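Jewelry box 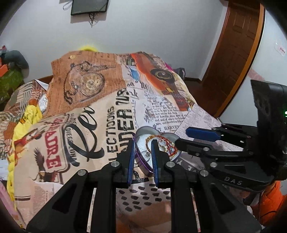 An open heart-shaped tin with chains and a small pendant inside.

A jewelry box, also called a trinket box or a casket, is a container for keeping rings, necklaces, earrings and other small personal ornaments. It can be made of wood, leather, metal, glass or ceramic. Many households use for this purpose a container which was first sold with candy, tea or soap.

History

Small caskets for ornaments are known from ancient Egypt, where they were placed in tombs together with other possessions of the dead. In Europe they remained for a long time the work of single craftsmen and were expensive. In the nineteenth century the production by machine made them cheaper, and the middle classes started to buy them. Printed tins became common in the same period.

Construction

The usual box has a hinged lid and a soft lining of velvet, felt or silk. Larger models have drawers, a mirror or a lock. Musical boxes contain a small mechanism which starts when the lid is opened. Boxes for travel are flat and close with a zipper.

Storage of chains

Thin chains easily form knots when several of them are kept in one compartment. It is recommended to close the clasp of each chain and to hang it on a hook, or to lay it in a separate pouch. Silver becomes dark in contact with air and sulfur, and for this reason some linings are treated against tarnish. Pearls are kept apart from metal pieces, as their surface is soft and can be scratched.

See also

Casket (decorative box)
Music box
Snuff box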